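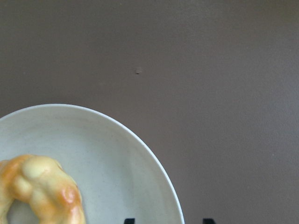
Wilard is a set of transcribed political talk radio, 974 segments long, put together so that people who study this stuff can stop retyping it. The segments come from phone-in and monologue shows, and they are mostly about polls, inquiries, party splits and whoever resigned that morning.

## What's in it

- `segments.csv`: one row per segment, with show code, speaker turns and transcript
- `labels.csv`: topic and quotation labels, 21 topics in all
- `clips.csv`: start and end points for the 456 segments in which the host plays somebody else's broadcast and argues with it
- `NOTES.md`: grumbling by the annotators, left in on purpose

No audio. We haven't the rights to it, and please stop asking Malte Kuhlmann.

## How it was labelled

Each segment was read by 2 annotators. Where they disagreed, Ludger Rathjen decided, usually before lunch and always in capitals. The label that gave most trouble was `poll_claim`. Hosts will say "everybody knows" and "seventy-odd per cent of you" in the same breath, and only one of those is a poll. We settled on this: if a number is given and a source is at least waved at, it counts. Waving is defined at some length in `NOTES.md`.

Sarcasm isn't labelled. We tried it in June and the annotators fell out.

## Who is speaking

Turns are marked HOST, CALLER, CLIP or ADVERT. When a host reads a rival's words aloud in a silly voice, the turn stays HOST and the column `mimicry` is set to 1. Don't count those words as the rival's own opinion. One early paper did, and credited a mild-mannered pundit with some very odd views on fishing quotas.

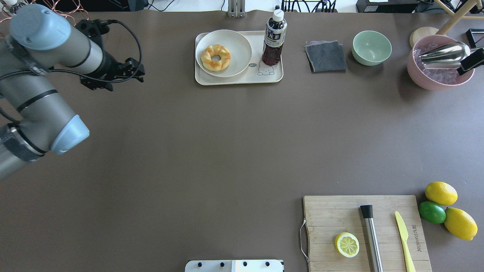
Gaëtan Poulain objects that `mimicry` is too blunt, as a host may begin by reading a rival's words fairly and only slide into the voice halfway through, so that a single flag spoils a perfectly good quotation. He's right. Version 2 will split such turns, provided he does the splitting.

## Known problems

- Callers are under-transcribed. Bad phone lines, strong feelings.
- Adverts for mattresses sometimes carry the topic `economy`.
- The show coded `HEKAU` changed its presenter partway through, and its politics with him. Treat it as two shows.
- Nothing here tells you whether a claim made on air was true. That would be a bigger project.

## Use

Free for research and teaching. Cite it as "Wilard". Corrections go to Jurgita Ots with the segment number in the subject line; complaints about the hosts themselves should go to the hosts.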